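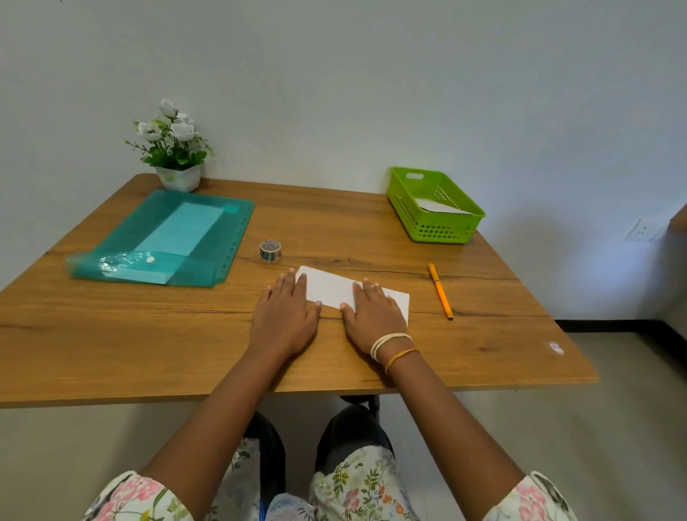
Marjatta Eskola asked that the seat counts be kept apart from the job counts, as the two are confused in most press coverage of airline cutbacks, and the present release follows that request. The files described in this document treat a canceled route, a stored aircraft and an eliminated position as separate events, each with its own record.

Stuklow Airline Workforce Notices
Data card, release of June 8, 2020

Summary

The Stuklow collection contains 937 public notices of layoffs, furloughs, reduced hours and voluntary leave programs at passenger airlines, cargo carriers, ground handlers and airport caterers. Each record corresponds to one notice issued by one employer. Records were taken from company statements, filings with labor agencies and printed newspapers. The collection is maintained by the Plellmont Transport Library and edited by Ghislain Gauthier.

Intended use

The collection is intended for research on employment in air transport and for teaching in labor economics. It may be used to study the wording and timing of notices and the terms offered to employees. It should not be used to estimate total job losses in the industry. Small employers often issue no public notice, and large employers often issue several that overlap.

Contents

notices.csv: one row per notice
employers.csv: one row per employer, with parent company where known
revisions.csv: later changes to a notice, linked by notice number
README: the present document

Fields in notices.csv

notice_id: permanent number, never reused
employer_id: key to employers.csv
date_issued: date printed on the notice
date_effective: first date on which any position is affected; blank if not stated
action: layoff, furlough, reduced_hours, voluntary_leave or early_retirement
positions_low, positions_high: the range given by the employer; identical where a single figure was given
staff_group: cockpit, cabin, maintenance, ground, office or mixed
source_type: statement, filing or press
confirmed: yes where the employer has acknowledged the notice, otherwise no

Where an employer gave only a percentage, the position fields are left blank and the percentage is entered in the notes column. Editors do not convert percentages to positions. A press report citing unnamed sources is admitted only with confirmed set to no.

Preparation

Notices were entered by two readers working separately. Differences were settled by the editor. Some 40 notices could not be settled and are marked "disputed" in the notes column. Duplicate notices were identified with the Plilteck matching script, and every proposed match was reviewed before a record was removed. Notices affecting fewer than 100 positions are included only where a filing exists.

Known limitations

Coverage is strongest for employers publishing in English or French. Notices in 33 records were read in translation. Cargo carriers are thinly represented. Subcontracted cleaning and security staff are generally absent, even where their work depended entirely on a listed employer. Furloughs extended more than once may appear as a single record if the employer reissued the original text without a new date.

The employer table reflects ownership at the time of each notice. Users comparing records across a merger should consult the MacPherson appendix, distributed separately on request.

Corrections

Corrections should be sent to the editor with the notice number and a copy of the source. Accepted corrections are entered in revisions.csv and the original row is left unchanged. The next scheduled release is in October.

Terms

The tables may be copied and redistributed for noncommercial purposes with credit to the Plellmont Transport Library. The full text of press articles is not included and remains the property of its publishers.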